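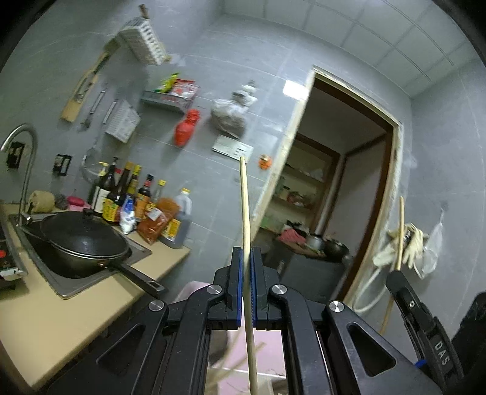 Drumuno Community Help / End Effectors and Hand-Held Tools

Thin round sticks rotate in the jaws of the hand-held gripper. Pads, or technique?

Asked in January by Shanthi Wickramasinghe
Tags: hand-held gripper, finger pads, kitchen tasks, Jollari pad kit

We have a pair of the hand-held grippers, the black ones with the triangular cut-outs in the arms and the blue strips on the finger pads. Most of our tasks are in domestic kitchens with little clearance: sink, wok, bottles along the back of the counter. Bottles and lids are fine. The problem object is a long, thin wooden stick that has to be held close to vertical with the jaws shut on it.

With the stick between the pads, the grip holds against a straight pull. When the upper end touches the wall, the stick pivots about the contact line and leans over. Squeezing harder makes little difference. I have tried gripping higher and lower on the pad with the same result.

Jollari sells a replacement pad kit for this tool, 2 pads plus adhesive, with a shallow V groove down the middle. Before I order:

1. Does the groove stop the rotation, or only make the stick easier to center?
2. Does it spoil the grip on flat items such as packets and cutting boards?
3. Can the old strips be removed without damaging the finger?

Pads are original. The tool has done almost 2000 grasps.

3 answers

Answer 1 (accepted)
Ewurabena Agyeman

I have used the Jollari pads on both hands of a pair since last year. In your order:

1. It helps, in one plane only. A flat pad touches a round stick along a narrow line, and with a thin stick the resisting torque is small. The groove gives more contact and resists tilt toward either side of the pad. If the groove is wider than the stick, the stick rattles in it and you are worse off than before. Measure the stick first. The kit sheet gives the minimum diameter.

2. Packets are unaffected. Cutting boards and plates are slightly worse because the middle of the pad no longer touches. I would not fit the kit if most of your objects are flat.

3. Yes. Warm the strip with a hair dryer, lift one corner with a plastic scraper and pull slowly along the length of the finger. Clean with 70 percent isopropyl alcohol and let it dry before the new pad goes on. Leave the jaws open overnight. I closed mine after an hour and one pad crept sideways.

Before spending anything, check the pivots. Hold one arm and try to rock the other. If there is play at the linkage, the pads do not meet parallel and the stick is held at one edge only. That produces exactly the lean you describe, and new pads will not cure it.

Answer 2
user fumex_bench

Wipe the pads. Cooking oil gets on everything in a kitchen and the strips go slick. We use the Fumex cleaner, any degreaser should do. Fixed it for us.

Answer 3
Sheikh

Same tool, different pads (plain silicone sheet cut to size). Cheaper than the kit but it wears quickly. No opinion on the V groove.

Comments on Answer 1

Shanthi Wickramasinghe: There was play on the left arm, at the lower pivot. Tightened it, and the lean is less but still there. Stick diameter is above the kit minimum, so I have ordered one set and will fit it to one tool only.

Ewurabena Agyeman: Sensible. Recheck the opening width after fitting, the new pads are thicker than the strips.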